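Home / Play and Table / Skanden Basket Table Set

Skanden Basket Table Set by Ostmont
Item 926
$63.00 the set, tax included
In stock, ships from our own shelves

A table's worth of food that will never go off, with something to keep it in and something to show it off on. Suits play kitchens, shop windows, display homes and anyone who has grown tired of buying real peaches to look at.
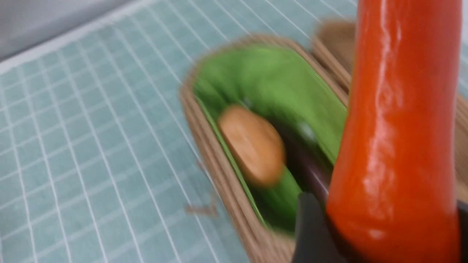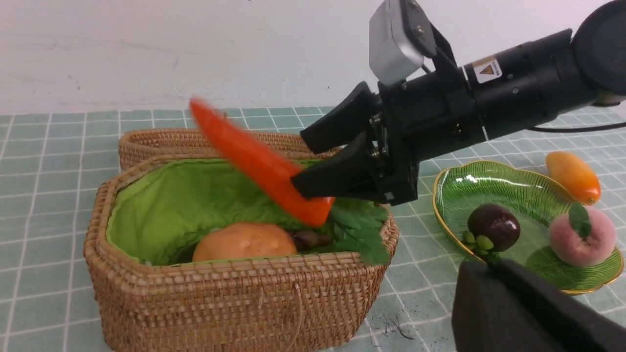
Play food and tableware set out on the pale grid-printed cover.

2 min read

About the set

Ostmont makes two kinds of thing: very sensible storage, and this. The Skanden set began as a window prop for the company's own bread baskets, and customers kept walking up to the counter with the grapes in hand. After a while it seemed rude to keep refusing.

The idea is simple enough. You get a basket, a dish, an assortment of pretend produce and a cover for the table. You arrange it. Somebody under five rearranges it. You arrange it again in the evening, telling yourself it's for their benefit.

The basket

Woven rattan, light tan, with a thick rolled rim that stands up to being carried by one side, the only way it will ever be carried. The lining is bright green and folds over the inside of the rim. It comes out for washing. Cold water, mild soap, dry it flat, and don't put it through the dryer unless you'd like a lining for a smaller basket.

The weave is done by hand, so no two sit quite the same. If yours has a slight lean, turn it until the lean faces the wall.

The dish

Green glass, ribbed inside, gold rim. We sell it as a leaf. A fair share of our customers have bought it as a flower and we've stopped correcting them.

Please note that it is glass. It lives happily on a sideboard with fruit on it and less happily at knee height with a toddler in charge. If the set is going to small children, put the dish up on a shelf and let the basket do the work. Hand wash only. The gold rim does not care for the microwave, and the microwave returns the feeling.

The food

The pieces vary a little from batch to batch, but you can expect the regulars:

Carrot. Orange, tapered, the first thing everyone picks up.
Grapes. A small green cluster. Popular with cats.
Peach. Pink and fuzzy, with its own green leaf. The fuzz collects crumbs, so give it a going-over with a dry toothbrush now and then.
Mango. Orange-yellow and pleasantly hefty for something you can't eat.
Mangosteen. Dark purple. Generally introduced to visitors as a plum, then as an eggplant, then put back.
Leafy greens. For draping over the rim of the basket, where they make everything else look as though it came from a market.
The round one. Orange-tan. Ostmont's packing slip says "bun". Our returns desk has heard strong arguments for "orange". It fills a gap nicely either way.

None of it is scented, and we consider this a selling point.

The table cover

A pale green cover printed with a fine white grid. Wipe it with a damp cloth. The grid is handy if you like things lined up and mildly upsetting if your table isn't square. Store it rolled. Folded, it will hold the creases for longer than you'd believe, and you'll end up with two grids.

How to fill the basket

Greens in first and pulled forward so they spill a bit. Round pieces at the front, darker ones tucked in beside them. Leave the carrot till last and lay it on an angle. The peach and grapes look better on the dish, where there's room to see them. If you've got pieces left over, set one down behind the dish as if it rolled there. Stylists charge good money for that.

What people ask

Is it the same as the Grarkex market set?
No. Grarkex is the one with the cardboard till and the loud cash drawer. Several parents have switched from that set to this one, and have written to us at length about the drawer.

Can I get a second basket?
Yes. Baskets are sold singly under Spare Parts, lining included. The next lot is due in May.

Can I put real fruit in it?
You can. Keep an eye on what's what. We have had one letter.

Does the dish come in other colours?
The Milošević glass range has a clear one in a similar size. It costs more and has no gold on it, so draw your own conclusions.

Delivery and returns

Flat rate delivery is $14 and the dish travels in its own inner box. Open that one on a table, please, over something soft. Breakages in transit are replaced if you send us a photo of the pieces before you bin them.

Unused sets can come back for a refund. "Unused" means without tooth marks, and we do check the carrot. Single pieces can't be returned, though they can be reordered from Spare Parts up to a limit of 63 to a customer, a rule with a history.

Page updated 15/11/2018

See also: Ostmont bread baskets, spare linings, table covers by the metre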